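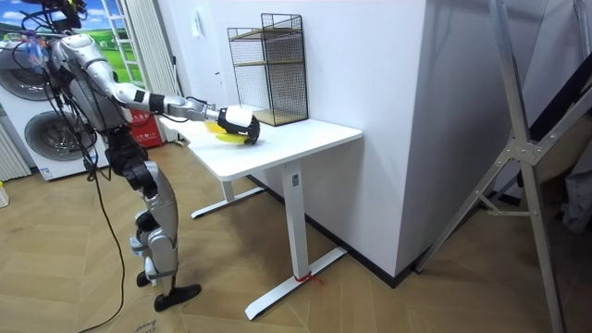
Our instructor told us in the first week that a fitness test predicts who gets hired and very little about who does the job well. We picked that remark as the starting point for our project on entry standards at the Tollen police academy, and after one semester we are still not sure it holds.

What we compared

Tollen requires a timed run, push-ups and a written exam before admission. Vutham, the nearest program of similar size, dropped the run and kept the other two. Both publish pass rates, and both brochures claim their method produces "job-ready" graduates. Neither brochure says how that was measured.

We collected 163 survey forms from former cadets of the two programs. The form had 6 questions and took a few minutes to fill out. People who quit early mostly did not answer, so the results lean toward those who finished and probably liked it.

Results

Graduates of both academies rated report writing as the skill they use most and felt least prepared for. The run hardly came up. Tollen's 90 percent completion rate looks strong on paper, but it leaves out cadets who withdrew before June – a detail we found in a footnote.

The Amaral study guide, which both schools sell to applicants, got poor marks. Several former cadets said it covered an older version of the written exam.

Limits

We had no access to hiring records. Self-reported preparedness is weak evidence, and our own group disagreed on how to read question four. We would not change any entry rule based on this report. A second survey should reach the cadets who left, and it should ask them why.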